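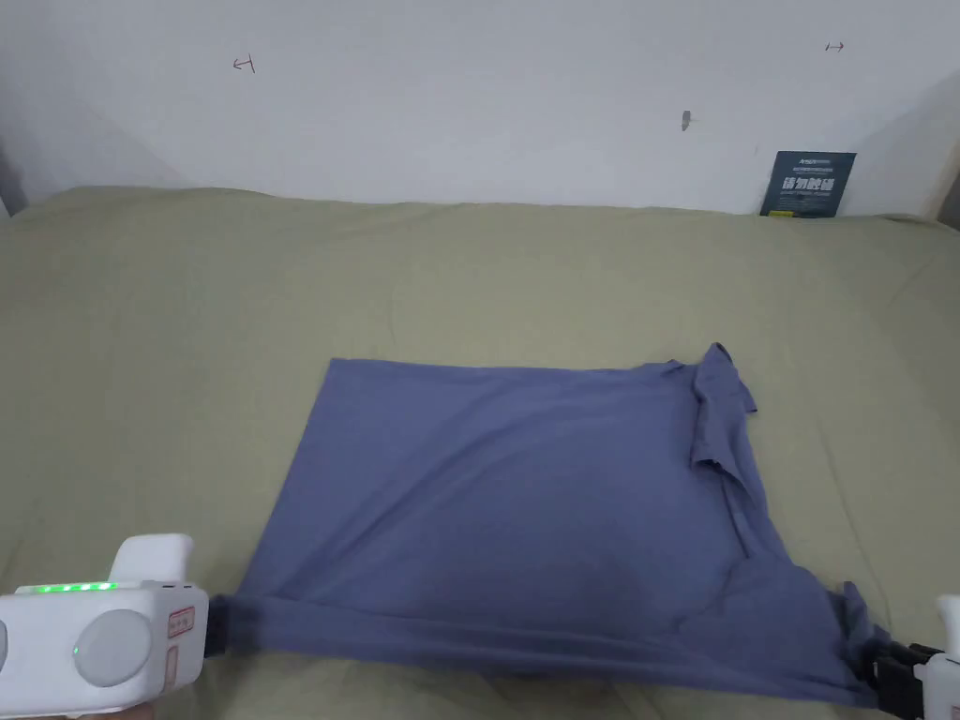 Fig. 1. Blue T-shirt on the bed cover, part folded, one sleeve area turned inward.

Flevthorpe Guest House: Linen and Garment Working Group
Minutes of the Thursday meeting, upstairs office, 10.15 a.m.
Reading time: 4 minutes

1. Apologies and previous minutes
Apologies were received from the Loro laundry desk. The previous minutes were accepted with one correction: under item 4, "pillowcase" should read "bolster case".

2. Matters arising
2.1 Shelf dividers for the first-floor linen cupboard have been delivered by Albers. Two are the wrong depth and will be returned.
2.2 The torn mattress protector has been written off. Stock sheet 3179 to be amended.
2.3 The draught at the landing window is a building matter and was passed to the maintenance list.

3. Folding method for T-shirts
3.1 The group discussed folding on the bed as against folding on the table in the utility room. The bed gives more width and the garment can be laid out in full. The drawback is the surface. A duvet gives under the hand and any crease in the cover is carried into the lower layer of the shirt.
3.2 Agreed that the bed may be used, provided the cover is drawn flat first.
3.3 The draft method was read through. Lay the shirt out with the body flat. Smooth from the middle towards the sides. Turn the sleeves in. Bring the hem up to form a long panel, holding both lower corners and keeping the edge taut. Fold the panel across its length to the shelf width.
3.4 It was pointed out that the draft does not say which sleeve is turned in first. No preference was recorded. The same order is to be used for the whole pile.
3.5 A proposal to use a folding board was not supported. The board held in the cupboard is too narrow for the larger sizes.
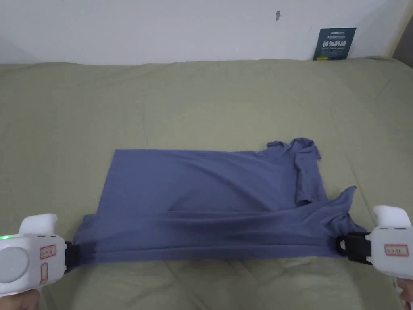
Page last updated: December, 4.40 p.m.

4. Sleeves and uneven panels
4.1 Most of the discussion concerned the sleeve side. In Fig. 2 the left edge of the panel is crisp and the top edge straight, while the right side is bunched and a short sleeve projects upward. Pulling the lower edge tight does not correct this. The tension runs along the hem and leaves the sleeve where it was.
4.2 Agreed wording for the method sheet: "Check both sleeves lie within the panel before the hem is tensioned. If a sleeve stands out, release the hem, turn the sleeve in and smooth again."
4.3 Diagonal creases from the lower corners were also raised. The view of the meeting was that these come from pulling outward and downward together. The pull should be outward only.
4.4 One member asked for the shirts to be ironed before folding. Declined for plain cotton. Ironing remains in place for collared garments.
4.5 Collars and neckbands: neckband to be left flat and not doubled under. To be added to the sheet as a note, below the drawing.

5. Long items
5.1 Long-sleeved tops and trousers are folded lengthwise into a strip, then across. The strip should be of even width before the second fold is made.
5.2 There was some disagreement over whether the end should be turned over before or after the strip is moved to the edge of the bed. Left to the person folding.
5.3 Strips not to be hung over the bed rail while waiting. The rail marks the cloth. 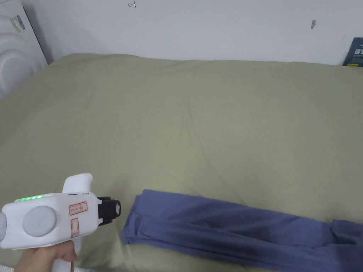 Fig. 3. Folded blue garment in a long strip on the duvet, end doubled over.

6. Bed cover and room
6.1 The green duvet was considered suitable. It contrasts with the blue garments and the edges of a fold can be judged without extra light.
6.2 Bed to remain against the wall. A request to move it out for access from both sides was noted and deferred until the carpet has been seen to.

7. Storage
7.1 Shelf limit confirmed at 15 shirts to a stack. Taller stacks lean when the door is opened.
7.2 Spare cotton bags: 100 to be ordered from Zadarcombe, plain, drawstring, medium. The previous bags had a side zip which caught on knitwear.
7.3 Labels to face the door.

8. Actions
Revise method sheet, sections 3 and 4.
Return two dividers to Albers.
Place bag order.
Amend stock sheet.

9. Any other business
The kettle in the upstairs office trips the socket if the heater is on. Use the landing socket.

10. Next meeting
In 7 weeks, same room. Items for the agenda to the office in writing.

Contact: Linen office, Flevthorpe Guest House | Copyright Flevthorpe Guest House | Back to top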